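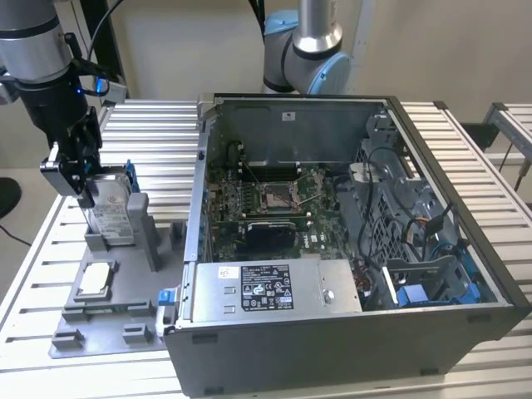 Wyn Gwynne

I'm trying to work out the right listening order for Plutier, the radio comedy about the two sisters running their late father's shoe repair shop, and I can't get any two lists to agree. I heard most of the first series when it went out and missed nearly all of the second. My own recordings are on my old desktop, and that's on its side with the side panel off and an empty CPU socket in the middle of the board, so I can't check anything against those at the moment. What I have instead is the streaming version on Bavow, and it starts with an episode where Maureen has already moved into the flat upstairs. I'm sure that came later. In the first one I remember, she was still driving over from her ex-husband's place every morning and complaining about the parking.

There's also a Christmas special that I've seen listed in three different places in the run. It mentions the council letter, so it can't come before the council letter arrives, but one list has it as the second episode of all. I'd like to play the whole lot for my mum in order, because she gets cross when people refer to things that haven't happened yet.

So what I'm after is where the pilot fits, where the special goes, and whether the episode with the wedding shoes is the end of series one or the start of series two. Is the Bavow order just wrong, or was it broadcast that way? I'd also like to know whether the two sisters were recast at any point. The younger one sounds different to me in a few of them.

Joaquim Valente

The Bavow order is alphabetical by title. Sort by "first aired" and it comes good. The button is under the three dots on the website, and I've never found it in the app.

Wedding shoes is the end of series one. Don't know about the special.

Elínborg Vídalín

I've been through this with the same series, so I'll put down everything I've got.

Sorting by first aired helps but doesn't fix all of it. Two of the episodes on Bavow carry the date of their repeat instead of the original date, and those are "Half a Size Up" and "The Council Writes". Both get pushed to the very bottom of the list. They belong in series one, fourth and fifth. If you play them where Bavow puts them, the business with the letter makes no sense, and you hear Maureen find out about the lease twice.

There are 17 episodes in total if you include the pilot and the special. The order I use is the pilot, then series one in eight parts, then the special, then series two in seven parts. The wedding shoes episode is properly called "Something Borrowed" and it is the eighth part of series one, as Joaquim says. You can tell it's the finale because it runs a few minutes long and the closing music is played in full.

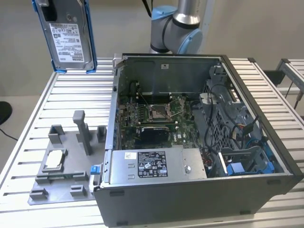 The pilot is the tricky one. It was made as a single play and the shop is in a different suburb, Chu Street instead of the arcade. The father is still alive in it as well, and has two scenes. When the series was picked up, the writers kept the sisters and rewrote most of the rest, and a fair bit of the pilot's dialogue turns up again in the first proper episode. The joke about the left-foot shoes is in both, almost word for word. I'd play your mum the first proper episode and keep the pilot for afterwards as an extra. If she's the sort who notices continuity, the father walking in alive will only cause trouble.

On the voices, the elder sister is the same actor all the way through. The younger one was played by someone else in the pilot and in one episode of series two, the one set at the trade fair. The replacement does a decent job and you get used to her by the second scene. The credits at the end are read out quickly but the change is mentioned there. The customer who keeps bringing back the same brogues also has two different voices, and as far as I can tell that one was never mentioned.

The special sits between the series. It was recorded in front of an audience, so the sound is livelier and the shop bell is much louder than usual – turn it down a bit if you're wearing headphones. It refers back to the council letter and to Graham's van, and nothing in series two depends on it, so it can be left for December if you like your Christmas episodes at Christmas.
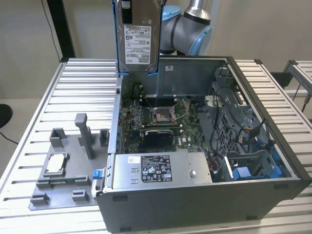
Were the repeats cut at all?

The late-night repeats of series two were trimmed to fit a shorter slot, and each loses a scene, usually the one in the café. Bavow has the full versions. If an episode goes straight from the shop to the phone call with no café in between, it's a trimmed one that somebody has recorded off air.

One more thing for anyone searching by number. The network catalogue lists the pilot as 299 and the first episode of series one as 1167, and this puts people off thinking there's a huge gap with hundreds of episodes missing. The numbers cover every comedy and drama in the catalogue and have nothing to do with the order of this show.

Horacio Barrientos

Never got on with the second series myself. The trade fair one is good. Graham is in it far too much after that.

If you like this, try Uturska, same writers, about a folk choir on tour. It's more of a drama and it's slow to start, but the ferry episode is lovely. There was talk of it being repeated in November.

Wyn Gwynne

Thanks all. Sorted by first aired on the website and moved the two council ones by hand, and it matches Elínborg's list. I'd been hearing the trade fair episode as part of series one this whole time, so that explains the voice. We've started with "Opening Hours" and Mum has asked for the next one.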